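Ikier Cassette Deck, Second Version: Still Not Convinced

I wanted to like this one. The first Ikier portable ate a mixtape I'd had since high school, and I said so on this site, and a lot of people wrote in to tell me I should have cleaned the rollers. I had cleaned the rollers. So when the second version showed up in the Trarkenport record shop with a big "rebuilt from scratch" sticker on the box, I paid my own money for it and went home ready to be proved wrong.

The pitch is that tape is back and the players aren't good enough. Fair. Small labels are putting out cassettes again, half of them sound like they were recorded through a sock, and most new decks share the same cheap insides. Ikier says this one doesn't. They don't say whose insides it has instead, and when I wrote to ask I got a very friendly email about their love of analog warmth.

For testing I used 2 albums I know by heart. The first was the Cluseo tape from last March, which is mostly piano and one very close vocal. Piano is cruel to a cassette deck. Any wobble in the speed and the long notes go seasick. On the Ikier they held up fine for most of side one, then started to sag near the end, when the take-up reel gets heavy. Side two did the same thing. The old deck in my kitchen, bought at a yard sale, does not.

The other was Cai's live record, all drums and shouting, and I'll admit the Ikier is fun with that. There's plenty of low end. The headphone output is loud, louder than it needs to be, and the volume wheel goes from nothing to too much in a very short turn. If you listen on the bus you will spend a lot of time nudging it.

Battery life is given as 8 hours. I never got there, though I did play it loud. Charging is over USB-C, and the cable in the box is too short to be any use unless your outlet is on your desk. The buttons are good: stiff, clunky, the kind you feel in your thumb. Rewind is slow. There's no auto-reverse, and no Dolby of any kind, so older tapes come out bright and hissy unless you have some way to turn down the treble.

It costs 100 dollars. For that you could get a used deck with a new belt in it and have enough left for a few tapes – and the used deck will probably run closer to speed.
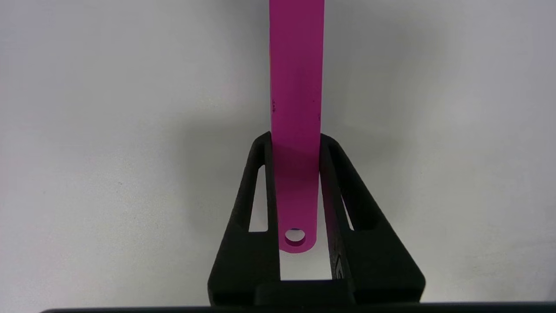
Pink, rounded at the end, one hole.

The app is the part I understand least. Why does a cassette player need one? It lets you log what you've played and scan the spine of a tape to find the artwork. It found the Cai record. It thought the Cluseo tape was a meditation course. The library claims 1049 labels, and I'd love to know which ones, as it missed most of my shelf. You can skip it entirely and the deck works the same.

So, better than the first one, and it hasn't eaten anything yet. I'd still wait for a third version, or for the price to drop – whichever comes first. If you already own one and yours keeps steady speed to the end of a side, write in and tell me. I'd like to hear it, preferably with a recording.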